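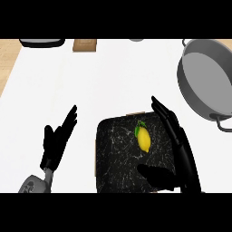

A simulated kitchen with one lemon to work on.

My mother-in-law asked me in November when she can buy a machine that cleans the kitchen after dinner. She asked it in a serious way, with the sponge still in her hand, and I gave a bad answer. I said "maybe soon". She has heard "maybe soon" from me for many years, because I worked a long time with machines in a factory and she thinks I must know.

So I want to give a better answer in writing, and then I can send her this page.

My own experience is from the shop floor. I was 2 years at Handach, where we packed bathroom fittings into boxes. We had one arm with a suction cup and it did its job very well. It took the same part from the same place and put it in the same box. When the supplier changed the plastic bag around the part to a thinner one, the arm could not hold it anymore, and we spent most of a week to find a different cup. A person who packs by hand did not even notice that the bag was new.

I tell this story because a home is full of new bags. In a factory you can decide that the part will always lie with the same side up. At home my son leaves his cup on the stairs.

Masanobu Yokoyama, my colleague from that time, now works with robot hands in simulation. This means the kitchen, the pot and the fruit are all made by a computer, and the arms too. I asked him why they don't just use a real kitchen. He said that in one night he can let the program try to pick up a lemon 1,000 times, and in the morning there is no juice on the floor and no broken finger to pay for. A broken finger is expensive, it seems. He did not want to tell me the price.

I asked also why a lemon. I expected something harder, like a plate with sauce. His answer was that a lemon is already quite hard. It rolls when you touch it from the side. It has no handle. If the fingers close too early they push it away, and if one finger comes later than the others, the fruit turns and goes out between them.
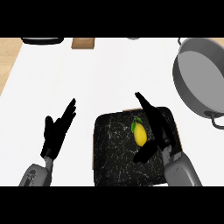 When I pick up a lemon I do none of this thinking. My hand goes there, the fingers open before they arrive, and the thumb goes around the other side. I tried to do it slowly at home to see which finger touches first and after some tries I could not do it naturally anymore. My wife asked if I was well.

Then there is the question of two hands. With one hand you can lift a lemon, but you cannot do much cooking. To cut it, one hand must hold and the other must press, and both must agree how strong. A big pot with two handles wants both hands to go up at the same speed, or the soup goes to one side. Masanobu told me that for his group two hands are much more than double the work, and I believe him.

I also spoke with Nesma Shehata, who was responsible for our line at Handach and is now at a company called Zedano, where they sort returned clothes. She is less patient with hands that look like human hands. In her opinion most of the work in a shop can be done with two flat fingers or with suction, and the five fingers are there because people like to see them. On her floor the machine sorts 60 percent of what arrives, and the rest goes to a table where people do it. Anything with a long belt goes to the table. Jackets where one sleeve is inside out go to the table too. She said she is happy with this number and she would not pay much to make it higher.

I think both of them can be right. For a shop Nesma's way is good, because there is a table for the rest. In a home, the table for the rest is you. If a machine clears most of the dinner and leaves the greasy pan and the glass with the thin foot, then you still stand in the kitchen, only a bit later in the evening.

There are 168 hours in a week, and my mother-in-law says that too many of them are spent at the sink. I did not check her calculation. She already has a dishwasher, and I wanted to say that this is also a robot in some way, a box which does one thing with hot water and doesn't need fingers. She would say the box does not load itself, and she would have a point.

So, dear Mama, my answer. For floors, yes, you can buy something now and it is fine if you lift the carpet. For folding and for the kitchen, please do not wait with your money in the drawer. If Masanobu calls me and says that they can do the pan with grease, I will come to you the same day. Until then I wash when we visit, and you dry.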